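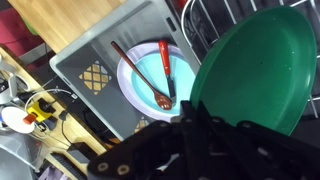 Gripper Trials for Kitchen Tasks: Frequently Asked Questions

Answers to the questions we hear most often about the Clundard bench, where we try out two-finger grippers and wrist cameras on dishes and utensils. If you are planning your own comparison, start with the section on setup.

GENERAL

What does the Clundard bench compare?

Mostly grippers, with a smaller number of wrist cameras and one change of controller. The current round has 7 finger designs. All of them close from two sides, and all of them bolt to the same arm, so a difference in results should come from the gripper and its settings. We don't rank arms. Readers ask for that a lot, but we have 2 arms and they are the same model.

Why dishes?

A plate is thin at the rim, wide everywhere else, and heavy compared with the small area the fingers can hold. When it is picked up by the edge it wants to turn in the grip. When it is wet it wants to slide. A gripper that does well with blocks and boxes can do badly here, and we wanted a test that would show it.

Is this a dishwashing robot?

No. Nothing on the bench washes anything. The tasks are moving plates and utensils between a tub and a wire rack, in both directions. Water is applied before a trial with a spray bottle.

Who are the results for?

Small labs and teams choosing a gripper with a limited budget. If you already have a production line, your supplier's application engineers will know your parts better than we do.

GRIPPERS

What is the difference between linked fingers and parallel jaws?

Parallel jaws slide toward each other and stay square the whole way. Linked fingers are built from flat plates joined at pivots, and the tips follow a curve as they close. On a plate rim the parallel jaw makes better contact if the approach is straight. The linked finger forgives a crooked approach, but where it touches the rim depends on how thick the rim is. Allow for this when you set your approach height.

Do the finger pads matter more than the gripper?

For wet plates, often yes. We ran the Zeleke two-finger with bare metal tips, then with thin silicone, then with ribbed rubber. Ribbed rubber held best on wet glazed plates. Thin silicone was better for spoon handles because it let the fingers close further. Bare tips are fine for dry wooden utensils and not much else.

How hard should the gripper squeeze?

Start low and raise the force until the plate stops turning when you tilt the wrist, then add one more step on the controller. If you are at the top of the range and the plate still turns, more force will not fix it. Move the grip point closer to the plate's center line or change the pads.

Which way should the plate be facing when it is gripped?

For the rack, upright or close to it. The easiest method is to grip the rim, lift, and rotate the wrist before crossing over to the rack. Rotating above the rack wires leads to more bumps. Some teams tilt the plate against the side of the tub first and grip it there. That works too, but it takes longer.

Can one gripper handle both plates and utensils?

Yes, with compromises. Utensils lying on a plate are the hard case. The fingers have to get under or around a thin handle without pushing the plate, and two handles lying close together may be picked up as a pair. Narrow tips help. The Drekport narrow fingers were the best we tried for this and among the worst for large plates.

CAMERAS

Where is the camera mounted?

At the wrist, looking past the fingers. We also tried one at shoulder height beside the bench. The side camera is easier for a person to follow, but it loses the fingertips when the plate is between them and the lens.

Doesn't the plate block the wrist view?

It can block a lot of it. With a large plate held upright, a good part of the view is plate, and the rack behind it may be partly hidden. There are three ways to deal with this: line up on the rack before the grasp and store the position, add a second camera, or offset the wrist camera to one side. We use the first. The offset mount worked well but it struck the edge of the counter during low reaches.

Do shiny plates and water drops cause trouble?

Glossy glaze gives bright spots that move as the wrist moves, and drops add small ones. Color cameras coped if exposure was locked. Our depth camera left holes in the plate surface, and wire racks were worse. Do not rely on depth alone to find rack wires.

Should I clear the background?

We leave it as it is. A kitchen counter has cables, shelves and other people's things near it, and a camera that only works against a plain sheet has not been tested for the job. Keep loose cables out of the arm's path, though.

CONTROLLERS

Which controller settings changed the results most?

Closing speed. At full speed the first finger to touch pushes the plate before the second arrives. Slowing down the last part of the close removed most of those failures. The other setting is the wait between closing and lifting. We had it at zero for the first round, and it should not have been.

Did you test hand-guided control as well as programmed moves?

Yes. An operator drives the arm for part of every session. Operators are slower than the programmed moves on the first plate and better at nearly everything involving utensils. They also use the wrist at angles we would not have thought to program.

SETUP AND TRIALS

How many trials does each gripper get?

Each gripper gets 51 trials per pad type. That number came from what fits into one working day with breaks — there is no statistical reason for it. Across all rounds we have now logged a little over 4,000.

What counts as a success?

The object leaves the tub, reaches the target, and is released without help. A plate that lands in the rack and leans on its neighbor is a success. A plate that has to be nudged is a failure, even if the nudge was small. Drops are logged separately.

What do I need to repeat the test?

An arm with enough reach to clear the tub and the rack, a plastic tub, a wire dish rack, plates in more than one size, and a few utensils with different handles. Include at least one wooden handle and one smooth plastic handle. A tub with openings in the walls is fine, but check that thin fingertips can't catch in them. Ours did, twice, and bent a pivot screw.

Are plastic plates acceptable?

Yes, and they are sensible for the first week. Note the plate material in your log. Results from light plates should not be mixed with results from heavy ones.

How often do you inspect the grippers?

Before each session and after any collision. Check the pivots for play and the screws for movement. A paint mark across each screw head makes this quick. Wipe the fingers dry when you finish.

VISITS AND LOANS

Can I bring my own gripper?

Yes. The bench is in Nanditville and is open to outside teams on Thursday from 9 a.m. Bring the mounting drawing, the power requirements and a spare set of pads. We need the drawing before you arrive so that we can cut an adapter plate.

Do you lend equipment?

Finger pads and adapter plates only. Grippers stay on site.

When is the next round?

January. It will repeat the wet plate trials with the offset camera mount, after we shorten the bracket.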